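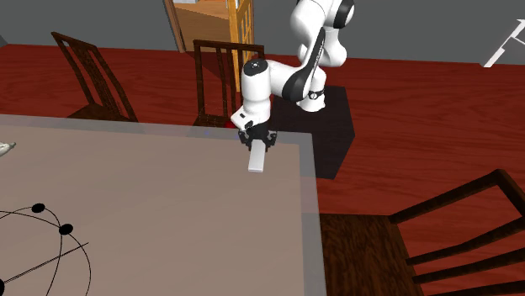

Figure 3. Dining room scene in the simulator, arm over the far edge of the table, block between the gripper fingers.

3. Working at the table: set-up and house rules

Welcome to the good bit! By now you have Prorex installed, the dining room scene loads without errors, and you have moved the arm about with the sliders. In this section you'll set up a proper pick-and-place run and learn the rules that everyone at Drernley follows when building one. They apply to simulated runs and to runs on the real arm in the workshop, word for word, and that was a deliberate choice by Nerea Ortuño when she wrote the first version. A habit you pick up in the simulator will follow you into the workshop, so we may as well make it a good one.

Read the whole section once before you touch anything. It takes less time than a cup of tea.

3.1 Before you start

You need:
The Prorex scene pack, with the dining room scene selected.
A run sheet (blank copies are in the shared folder under Table Runs).
The stop key set up and tested, as in section 2.
A second person, if you are going on to the real arm the same day.

Note: The room has chairs round the table. Leave them in. It is tempting to delete everything except the arm and the tabletop, and the scene does load faster that way, but then you are practising for a room you will never work in. Chair backs stand higher than the tabletop, and an elbow swinging wide at the edge of the table needs to know about them.

3.2 Placing the arm

1. Open the scene and select the arm and its pedestal together. If you move one without the other, undo it and start again.

2. Put the pedestal on the floor, outside the outline of the table. In Figure 3 it sits just past a corner. A corner position gives a lovely long reach along the far edge, though the near edge becomes harder work.

3. Look at the scene from directly above, then from the side. The pedestal must not pass through the table or any chair. Prorex will let you overlap solid objects until you press Run, and then things jump in a way that is great fun the first time and tiresome ever after.

4. Lock the pedestal. The padlock beside its name turns solid.

5. Send the arm to its rest pose and check that no part of it touches the furniture on the way there.

Caution: Never start a run with an unlocked pedestal. The arm will still move, the numbers will still look reasonable, and every position you record will be wrong.

3.3 Setting the limits

This is my favourite part of the whole guide. Limits sound dull, but they are what let you be bold with everything else. Once they are in place you can try odd grips and strange approach angles all afternoon with a clear conscience.

1. Open Limits and choose Table Work.

2. Set the top speed of the gripper to 300 millimetres per second for travel moves.

3. Set the approach speed to 30 millimetres per second. It applies from the moment the fingertips come within the approach height until the block has been lifted clear.

4. Set the clearance above the tabletop to 2 millimetres. The fingers may not go lower than this, even if the planner finds a shorter route.

5. Draw the keep-out boxes. Each chair gets its own box, drawn a little larger than the chair itself. Please don't put one giant box round everything, or the planner will refuse moves that are perfectly safe and you'll be tempted to switch the whole lot off.

6. Press Check. Any box that cuts into the rest pose turns orange. Move the box or change the rest pose, then press Check again.

7. Copy all of these values on to the run sheet by hand. Yes, by hand. Masaru Yoshida spotted a misplaced decimal point this way last December, after it had sailed past the automatic checks, and we've kept the rule.

Note: These limits are the Drernley values for table work with small blocks. If you're working from the Smits bench guide you will see different ones. Use the set that matches the arm you'll finish on, and never mix the two.

3.4 The pick

1. Move the gripper above the block with the fingers open and the wrist pointing down.

2. Turn the wrist until the fingers line up with the faces you want to grip. For a long block, grip across the short side unless your run sheet says otherwise.

3. Lower at approach speed.

4. Close the fingers and wait for the contact light. In the simulator the light comes on as soon as both fingers report contact. On the real arm there is a short delay, so build a pause into your script now and you won't have to remember it later.

5. Lift straight up to the approach height. No sideways movement until you are there.

6. Hold still for 3 seconds. If the block has slipped or tilted, write it down, put the block back and adjust the grip.

Caution: Do not fix a slipping block by turning up the grip force. Check the finger position first, then the friction setting of the block, and only then the force. A strong grip hides a bad one.

Step 6 is the rule people most like to skip. Gearóid Ó Gríofa timed a full day's practice with and without the hold, and the difference was too small to bother arguing over. Besides, there's something very satisfying about watching a block hang there perfectly still!

3.5 The place

1. Travel to a point directly above the target at travel speed.

2. Lower at approach speed until the bottom of the block reaches the surface.

3. Open the fingers fully. A half-open gripper will catch the block on the way up.

4. Rise straight up to the approach height, then return to rest.

5. Save the run under the name on your run sheet.

Note: Keep your targets well in from the edge of the table while you are learning. Edge placements are allowed once you have had a practice run signed off, and they make a brilliant next challenge.

3.6 Good manners in a shared scene

Several people use the same dining room scene, so a few courtesies go a long way.

Save your own copy before changing anything, and put your initials at the end of the name. The master copy belongs to Ultan Fitzgerald, who is happy to make changes if you ask.

Leave small objects where you found them, even those you aren't using. Someone else's run may depend on them.

If you draw helper lines or markers for your own use, put them in their own layer. They mustn't count as solid things, and the layer name should say whose they are.

Record failed runs as well as good ones. A folder with nothing but successes in it is no help to the next person, and the odd failures are usually the most interesting to read.

Don't change the table height. If your task needs a lower or higher table, make a new scene with a new name.

3.7 When to stop

Press the stop key straight away if:
The arm enters a keep-out box, even for an instant.
The block leaves the table.
The arm does something you did not expect, whether or not it looks harmless.
Anyone else in the room says stop. You can ask why afterwards.

After a stop, leave the scene as it is and save it with the word HELD in front of the name. Then fill in the back of the run sheet. You may reset only when you can say in one sentence what happened. If you can't, fetch a colleague and look at it together. Two people peering at a held scene will often have the answer within minutes, and it's one of the quickest ways to learn how the planner thinks.

Caution: The stop key in the simulator is the same key as on the Clasteck control panel software, but it does not stop the real arm. In the workshop, use the red button on the panel itself.

3.8 Moving on to the workshop

You can book time on the real arm when you have a complete run sheet, a saved run with no stops in it, and one HELD scene that you've explained to somebody. Teun Jansen looks after the bookings and will go through your sheet with you. Bring the paper copy, and bring questions too. He loves questions.

Continue with section 4, Checking the real table.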